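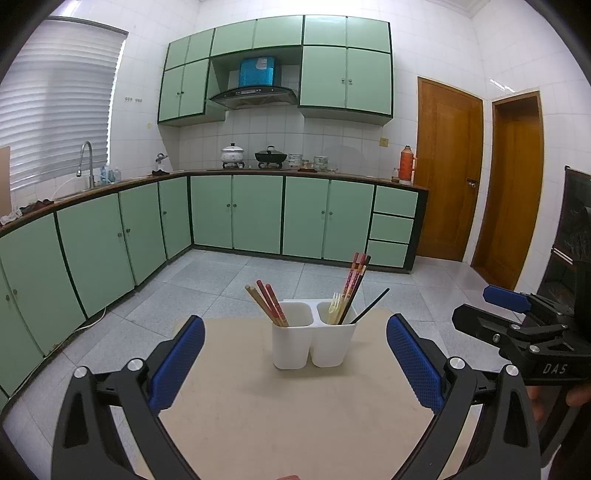

Ilham Ait Brahim

Ezzat jaw kit for hand-held grippers, revision 5

The Ezzat kit contains the parts needed to build and fit the moving jaws of a pair of hand-held grippers, one for each hand. It is meant for home builders and shared workshops that already have two working grip bodies with cameras. Grip bodies, cameras and recording software are not included.

Each jaw is a linkage with an angled pad at the tip. The left and right jaws of one gripper mirror each other and are not interchangeable. The links are black, the pads are blue with a textured face, and the silver pivots stay accessible from the side after assembly, so a single link can be replaced with the rest of the jaw in place.

Price: $690 for the complete kit. Pads are also sold separately. Orders ship from the Tristbridge workshop.

Assembly

Build one gripper completely before starting the second. Lay out the links by hand, left and right, and dry-fit every pivot. A jaw should swing through its full travel under its own weight. If it sticks, ream the hole lightly and try again. Do not oil the pivots. Pads go on last. Press from the heel of the pad toward the tip and leave them overnight.

With the jaws closed, the pads should meet along their whole length. A gap at the tips is corrected at the stop screw. A gap at the heel usually means that a link has been fitted backward.

Checking the build

The kitchen table is the usual test site for my own pair. Chopsticks and a small plastic fork standing in a two-cup utensil holder make a demanding target: they are thin, they lean at different angles, and they stand close together.
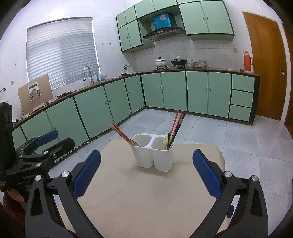

Approach with the jaws wide open and the wrist level. Close on one chopstick near the top, lift it straight up, and put it down in the other cup. Repeat with the other hand. Slipping along the chopstick points to a dirty or badly seated pad. Twisting points to uneven jaw travel. The fork is the harder case, and I leave it until both jaws close evenly.

The bench pair reached 2,597 closures before I changed the first pad. The pivots from that run are still in use.

Compatibility

Fits Otulden grip bodies without changes. Vustgate bodies need the spacer set, available on request. For any other body, send the pivot spacing before ordering.

Page revised 16 April 2019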